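Come work on grasp planning with me at Clindport

Posted in: Jobs, Robotics software
Location: Hetow office, with some remote days
Type: Full time, permanent

Hi! I'm Desta Tufa and I run the manipulation software team at Clindport. We're a small group and I'm looking for one more person to join us, mostly on the planning side, with a fair bit of perception mixed in. I'm writing this one myself because our last ad went through three rounds of polishing and ended up sounding like a bank.

So, what we do. We write the software that gets an arm to pick up ordinary household stuff off a messy surface and put it somewhere else without knocking over everything nearby. Our stack is called Greco. It takes in camera data, comes up with grasp candidates, throws out the bad ones, plans a path and then keeps an eye on things while the arm moves. Most of it is C++ with Python around the edges (the edges keep getting bigger, I admit). The planner core was written by Ibsa Negussie, who is still here and still answers questions about it, even the ones he has answered before.

What you'd own is the part between "I have a grasp" and "the object is where it should be." Right now Greco plans with a pretty crude idea of the thing it's holding. It wraps a box around it, pads the box, and hopes. That's fine for a can of soup. It's a lot less fine for a long object held near one end, or when the gap between two things on the table is barely wider than the padding. I'd love for us to carry a proper shape estimate through the whole motion, with some sense of how sure we are about it, and I have opinions about how to do that, but I'd rather hire somebody with better ones.

Your first month or so would look like this. You'd get the simulator running, fix a couple of small bugs to get a feel for the code, and then sit down with our regression set. It has 2,000 recorded planning problems in it and we run the full thing every night. The short version runs on every merge and covers 100 of them. Part of the job is deciding which 100, and I think our current pick is kind of stale. After that we'd hand you the attached-object code and try to stay out of your way!

You'd also spend real time with the arm. I can't stress this enough — if you only want to work in simulation, this is going to be a frustrating job for you. We try plans on cluttered tables in rooms with furniture and windows, with mixed lighting, and you'll learn more from a bad afternoon there than from a week of plots.
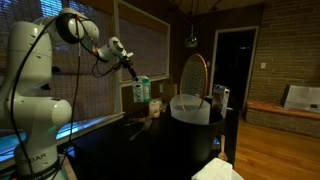
Small carton in the gripper, with a bucket, a jar and a paper bag for the planner to think about.

What I'm hoping you bring:

Solid C++, the kind where you can read somebody else's templates and stay calm.
Some motion planning background. Sampling-based, optimization, I don't mind which, as long as you've had to debug one.
Comfort with point clouds and the many ways they lie to you.
Python for tooling and analysis.
Willingness to write things down. We keep a shared log of failed picks and everybody adds to it, me included.

Nice to have, but please apply without it: experience with collision checking on a GPU, contact sensing, or build systems. If you like build systems I may cry a little.

You don't need a PhD. You don't need to have worked on arms before either, if you've done planning for something else that moves. Two of us came from mobile robots and it went fine after some grumbling about joint limits.

The practical bits. The team sits in Hetow, and I'd want you in at least three days a week because of the hardware time. Once in a while we go over to our Sevport site for a few days of testing, and travel is paid. There's a learning budget of $1,000 a year that you can spend on books, courses or a conference ticket, and you don't need to run it past me first. Our one fixed meeting is at 10 in the morning and it's short. I'd like you to start in September, but if you need longer, tell me and we'll work it out.

To apply, send a resume and a few paragraphs about a planning or perception bug that took you way too long to find. I care more about that second thing, and it can be messy. If you have code you can share, great, send a link, and if it's all locked up at your current job that's fine too.

After that there's a call with me, then a longer chat with Ibsa where you look at a piece of Greco together, and then a visit where you meet everyone and get to run the arm. No whiteboard puzzles. You'll hear back either way, and questions are welcome before you apply — just use the contact form on this page and put my name in the subject line.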